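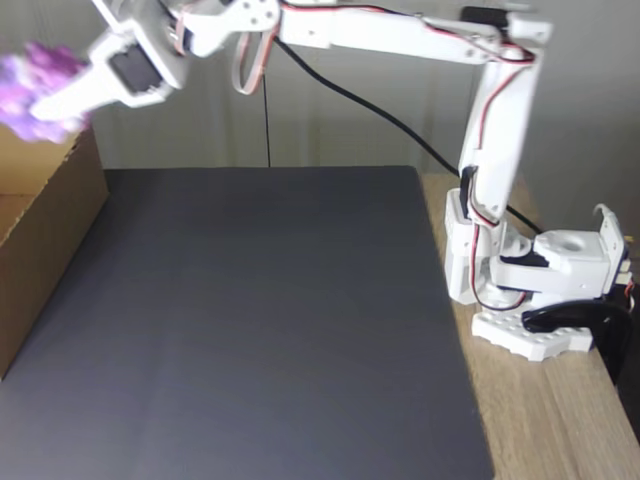 Call to order and approval of minutes

The monthly meeting of the Tisen Scenic Byway Association was held on 31 July 2023 in the upstairs room of the Kokik Visitor Center. The chair called the meeting to order at 6:35 p.m. Nine members were present, which makes a quorum. Two members sent regrets. A representative of the county road department attended for items 3 and 4.

The minutes of the previous meeting were approved with one correction. On page 2, "Drisard Overlook" should read "Drisard Lower Overlook." The upper overlook is on state land and the association has no agreement covering it.

1. Finances

The balance in the general account was $1,617 at the close of the month. The only large expense since the last meeting was the reprint of the folding map. The printer's invoice has been paid. A reimbursement for mileage was held over until the receipts come in.

Members discussed whether to keep selling the map at the gas station in Tisen. The station takes a share of each sale and has asked for a larger one. It was pointed out that most drivers coming from the south stop there first and that the center is closed when many of them pass through. Motion to accept the new share through the end of the season. Seconded and carried, one opposed.

2. Folding map and mile markers

The new print of the map has 26 numbered stops, the same as the old one. Stop 14 has moved from the east side of the river to the west side, to match where the pullout is now. The old stock should be thrown out so that the two versions do not get mixed. Several people have already turned up at the old stop 14 and found a locked gate.

A member asked why the distances on the map do not agree with the county markers. The map measures from the Kokik bridge and the county measures from the town line. It was agreed to add a sentence about this to the website now and to the next print of the map later. The wording will be sent around by email.

A request to add the ferry landing as a stop was discussed and not taken up. There is no safe place to turn around with a trailer.

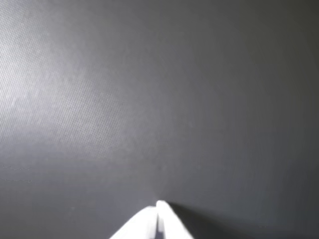
Upstairs room, Kokik Visitor Center

3. Drisard Lower Overlook

The county representative reported that the guardrail at the lower overlook will be replaced before winter. The work will take four working days. One lane will stay open with a flagger, but the pullout itself will be closed the whole time. The county will give the association ten days' notice so that the website can be updated.

Members asked if the new rail could be lower than the old one, which blocks the view of the valley from the seat of an ordinary car. The representative said the height is set by the road standard and the county cannot change it. A see-through cable rail was considered and turned down on cost.

Parking was raised again. On holiday weekends cars park along the shoulder on both sides and tour buses cannot get by. The county is willing to put up no-parking signs on the uphill side only. The association was asked to put its support in writing. Motion to send a letter supporting signs on the uphill side. Seconded and carried.

Action: letter to be drafted by the secretary and sent before the county's August meeting.

4. Gravel section north of Tisen

Grading was done in early July and the surface is holding up, apart from the dip by the culvert. The representative said the culvert is on the list for next year. Until then the county will leave the "rough road" sign in place.

Complaints continue from motorcycle riders who follow the map north and do not expect gravel. The map shows the section as a dashed line and the key explains it, but the key is on the back. Two suggestions were made:

Put the word "gravel" directly on the map next to the dashed line.
Offer the paved way through Drisard as a signed alternate for motorcycles.

The first was agreed without a vote. The second needs the consent of the town of Drisard, where some residents on the main street have objected to extra traffic in the past. The chair will ask the town clerk to put it on an agenda.

The county representative left at 7:40 p.m.

5. Visitor count

The guest book at the center had 178 entries in June. July has not been added up. It was noted again that one entry can stand for a family or for a whole bus and that the book is not much use for grant applications. The county has a traffic counter that can be borrowed for two weeks at no charge. It was agreed to ask for it in the fall, when the leaf drivers come, and to place it just past the Kokik bridge.

There was a longer discussion about whether the count should be done on a summer weekend as well. No decision. Put on the list for September.

6. Fall color drive

The drive will start from the center as in past years. Drivers will go at their own pace and there will be no convoy. Last fall's convoy caused a backup at the one-lane bridge that lasted most of an hour, and the sheriff's office has asked that it not be repeated. Departure times will be spread over the morning and printed on the registration slip.

The fee stays at $5 per car. Registration opens after Labor Day. The orchard at stop 9 has agreed to open its lower field for parking if the ground is firm. If it has rained, drivers should be sent on to stop 10.

Restrooms were discussed. The portable units at stop 17 were not serviced in time last year. The rental company will be asked to confirm in writing, and if it does not, a different company will be used.

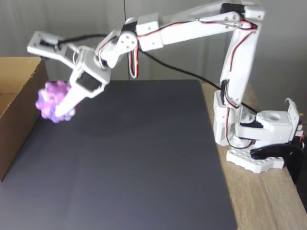

Volunteers are still needed for the check-in table and for the turn at the old mill, which drivers miss every year. A larger arrow will be made for the mill turn and set farther back from the corner. Anyone who still has cones from last fall should return them to the center.

7. Website and calendar

The road conditions page was last updated in May. Two members will share the job from now on, one taking the even months and the other the odd months. The page should carry the date of the last change at the top.

A member asked that the calendar of events list the evening market in Kokik next spring, which is held during Ramadan and brings a good deal of traffic to the river road after sunset. Agreed. The organizers will be asked for the hours and for the street closings so that drivers can be pointed to the upper road.

8. Winter closure

The gate above stop 22 normally closes in December, with the date depending on snow. The association has no say in the date but is often asked. The website will link to the state's closure page and will not post a date of its own. The paper notice on the center door will be changed to match.

9. Other business

The bench at stop 6 has a broken slat. A member offered to replace it and will turn in the receipt for the lumber.

A letter was received from a driver who thought the sign at stop 11 was too small to read from the road. The sign is meant to be read from the pullout. A reply will be sent.

The key to the storage shed has not been found. The lock will be changed and two keys made, one to stay at the center.

10. Next meeting

There will be no meeting in August. The next meeting will be the last Monday in September at 6:30 p.m. in the same room. Items for the agenda should reach the secretary one week ahead.

Meeting adjourned at 8:25 p.m.

Minutes submitted by the secretary. Draft until approved.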